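How to Make an Ocean Current in a Baking Dish
Posted by Bukola Jibrin on February 19, 2020
Filed under: Water, Kitchen Table Science

Most people meet density currents as a set of red and blue arrows on a map, and most people forget them by lunch. It's harder to forget one that you made yourself and then spilled on your socks. This tutorial makes a small, slow, fairly convincing current out of tap water, salt and food coloring. You'll need an afternoon, although the interesting part is over much sooner than that.
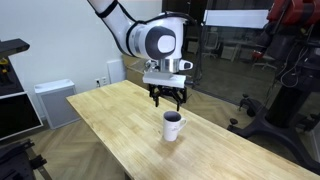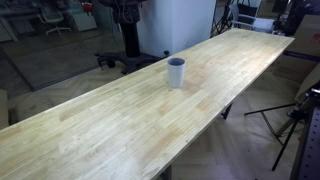
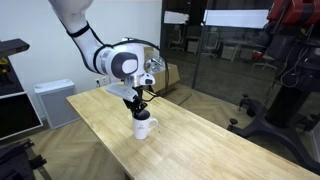
The idea is simple enough. Cold water is heavier than warm water, and salty water is heavier than fresh. Put heavy water next to light water and the heavy water slides underneath, the way a cat gets under a blanket. In the real ocean this goes on at a scale that makes everyone feel small. In a baking dish it goes on at a scale that makes everyone feel they should have bought a bigger baking dish.

What you need

A clear glass baking dish, the longer the better. Mine is a Rallis, bought for lasagna and since reassigned.
A pitcher or jug that holds at least 2000 ml
Table salt
Food coloring, blue and red
Two mugs
An ice cube tray
A spoon you trust
A kitchen scale, or a relaxed attitude
A towel. Bring the towel before you start.

The night before

Make blue ice. Fill the tray with water, put enough blue coloring in each compartment that it looks faintly poisonous, and freeze it. Pale blue ice makes pale blue meltwater, and you'll spend the whole experiment telling people where to look. If you share a freezer, label the tray. I didn't, and somebody had a very festive iced tea.

Part one: cold water sinks

1. Fill the dish with lukewarm tap water to a finger's width below the rim. Set it down where it's going to stay. You won't want to carry it later.

2. Leave it alone for 8 minutes. Water that has just been poured keeps swirling long after it looks calm, and any leftover swirl will shred your current into blue fog. Don't bump the table. Don't let anyone else bump the table. This is the hardest step if you have children or a dog.

3. Lower a blue ice cube gently into one end. Gently means you put it down and let go. It does not mean you drop it from a small height while saying "gently."

4. Crouch until your eyes are level with the dish and look through the side. A thin blue ribbon should fall from the cube, reach the bottom, and begin to creep along the floor of the dish toward the far end.

5. Put one drop of red coloring at the surface near the far end. With any luck the red near the top will drift slowly toward the ice while the blue goes the other way along the bottom. Be patient with the red. Food coloring is a little heavier than water and some of it will sink out of pure spite. Follow the part that stays up.

That's a loop: down at the cold end, along the bottom, and back along the top. It will run until the water has evened out or you get a cramp in your knee.

Part two: salty water sinks too

Empty the dish, rinse it, and fill it again with lukewarm water. Give it the same rest as before.

In one mug, stir a heaping spoonful of salt into lukewarm water until you can't see grains, then add blue. In the other mug, put plain lukewarm water and red. Both should be as close as you can get to the temperature of the water in the dish. If one is much colder you'll be testing two things at once, and you won't know which to thank.

Trickle the blue water down the inside wall at one end, using the back of the spoon as a slide. Do the same with the red at the other end. The salty blue heads for the floor and spreads out. The red mostly loiters.

Now try the mean version. Make a fresh salty mug, warmer than the dish this time, and pour that in. Warm wants to float, salt wants to sink, and you get to see which one wins. With a heaping spoonful it's usually the salt. Use a pinch and things get interesting.

When it doesn't work

Everything turned blue at once. You poured too fast, or the water hadn't settled.

The ribbon fell but wouldn't spread. Your table may not be level. Mine isn't, and for most of one July I believed I had discovered something.

The blue is too faint to see. Tape a sheet of white paper to the back of the dish. This helps more than extra coloring.

The salt won't dissolve. Stir longer. If it still won't, you have used too much, and you've made a nice model of the Dead Sea.

Going further

Put a flat stone across the middle of the dish to make an undersea ridge, then repeat part one. The cold water pools behind the stone before it spills over, and the real deep ocean does something similar at its sills.

You can also time the blue front from one end of the dish to the other and write it down. Run it again with 2 ice cubes and compare. My own notebook has the times in three different pens, one of which is food coloring.

Pour everything down the sink when you're done, and run the tap for a bit after the salty batches. Blue fingers last until the next day.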